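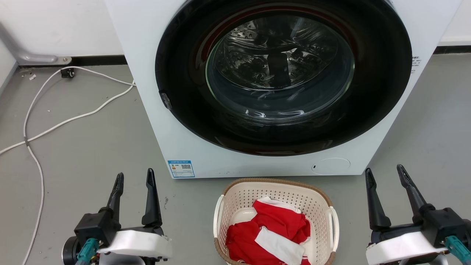

Raffles held in the city of Cenmont need a permit from the Gaming and Raffles Office, whether the tickets are sold at a door, from a table or online. The rules apply to the drawing and the money, and most of them stay the same whatever the prize is. A front-loading washing machine with its energy label still on the front is a merchandise prize, and so is a quilt or a bicycle. Cash, gift cards and travel are handled a little differently and have their own answers on this page.

Raffle Permits: Frequently Asked Questions

Last updated Jul 1, 2025

Who can apply for a raffle permit?

Nonprofit groups, schools, religious congregations, veterans' posts and registered youth sports clubs. The group must have an address in Cenmont or hold its drawing here. Businesses and private individuals cannot get a raffle permit, even if all of the proceeds go to a good cause. A business may donate a prize to a group that has one.

What counts as a raffle?

A drawing is a raffle if people pay for a chance to win something. The name does not matter. Prize drawings, door prize sales, duck races and "suggested donation" tickets are all raffles under the city code if a person has to pay to be included.

If entry is free for everyone and no purchase is needed, it is a giveaway and you do not need a permit from us.

Is bingo covered by the same permit?

No. Bingo and pull-tabs are licensed separately. The application is longer and the group must name a game manager, who has to pass a background check. Call the office before you print anything for a bingo night.

How much does a permit cost?

The fee is $57 per drawing. If you hold more than one drawing at the same event, one permit covers all of them, as long as each is listed on the application. Schools pay the same fee as other groups. The fee is not refunded if you cancel, but it can be moved once to a new date.

How long does approval take?

Allow seven business days from the day we have a complete application. Most delays come from missing signatures or a prize list that says "to be announced." We cannot approve a permit without a prize list.

What goes on the prize list?

Each prize, who gave it or where it was bought, and its retail value. For used items, give the price you would expect a local buyer to pay. You can add prizes after approval by sending in a change form before the first ticket is sold. Once sales have started, the list is closed. You may not remove or swap a listed prize unless it is lost or damaged, and in that case write to us first.

Do I need to show the value of a donated appliance?

Yes. A receipt, a store listing for the same model or a short letter from the donor is enough. If the donor is also paying for delivery or hookup, say so on the form and on the ticket. If the winner has to arrange pickup, the ticket should say that too. A good share of the complaints we receive after a drawing are over large prizes and who was supposed to move them.

Can we give away cash?

Yes, but the money has to be in the group's bank account before sales begin. A copy of the statement goes in with the application. Split-the-pot drawings, where the prize is a share of ticket sales, are allowed at a single event and cannot be carried over to another date.

What about alcohol, firearms and live animals?

Alcohol may be a prize if it is sealed and the winner is of legal age. Firearms and live animals may not be offered under a city permit.

What has to be printed on the ticket?

The name of the group, the permit number, the price, the date and place of the drawing, and whether the winner must be present. Tickets must be numbered in order and the stub must carry the same number. If you use a roll of plain double tickets, post the rest of the information on a sign where the tickets are sold.

Can we sell tickets online?

Yes, with an approved system. Ukel and Fimton are both on the current approved list. Payment apps used on their own are not approved, because they do not issue a numbered ticket. Buyers must give an address in the state, and the system has to be set to stop sales before the drawing starts.

Ezequiel Pacheco handles online sales questions and can tell you whether a system you already use has been reviewed. A review of a new system takes longer than a permit, so do not plan an event around one that is still pending.

Can children sell tickets?

Students may sell tickets for a school or youth club if an adult from the group is with them. No one under 18 may buy a ticket, hold the cash box or draw the winner.

Who may draw the winner?

Any adult who did not buy a ticket. The drawing must be open to the public, and two witnesses who are not officers of the group must sign the results sheet. Witnesses may hold tickets as long as neither of them wins. If a witness does win, stop, replace that person and note it on the sheet — do not redraw.

Can members and organizers enter?

Members can. The person named on the permit, and anyone living in the same household, cannot.

What if the winner can't be reached?

Keep the prize for 60 days and try the phone number and the mailing address on the stub. Write down each attempt. After that you may draw a second winner in front of two witnesses or give the prize back to the donor. You may not keep it, sell it or hold it for the next raffle.

Do we have to report the results?

Yes. Form 296 is due 30 days after the drawing. It asks for tickets printed, tickets sold, money taken in, expenses, and the name of each winner. Unsold tickets should be kept with the stubs for one year. Groups with a missing report cannot get another permit until it is filed, and this includes groups that canceled and sold nothing.

What expenses can come out of the proceeds?

Printing, the permit fee, system charges for online sales, and the cost of prizes you bought. You may not pay anyone a wage or commission for selling tickets. Food and hall rental belong to the event and should be kept out of the raffle account.

Does the winner owe tax?

Possibly. The office does not give tax advice. Groups are responsible for any state or federal forms that go with a prize, and should ask an accountant before the drawing if the prize is a large one.

What happens if we hold a raffle without a permit?

For a first violation we usually send a warning letter and ask for a full account of the money. After that the group can be fined and barred from applying. If you have already started selling and did not know a permit was needed, stop sales and call us. Keep the money and the stubs together. In most cases the group can still apply and go ahead on a later date.

How do I report a problem with a raffle?

Use the complaint form at the counter or send a letter with a copy of your ticket. We need your name to open a case, but it is not shared with the group unless there is a hearing. Guadalupe Ayala reviews complaints, and you should hear back in writing even if no violation is found.

Can a denied application be appealed?

Yes. The denial letter gives the reason and the last day to appeal. Appeals go to the hearing officer, Teguh Ong, and there is no charge. Many denials can be fixed by sending in a corrected application, so read the letter before you ask for a hearing.

Where is the office?

City Services Building, Mendoza Street entrance, ground floor. Applications can be dropped off at the counter or mailed. For general permit questions ask for Maricruz Villaseñor. The counter does not take cash; bring a check or a card.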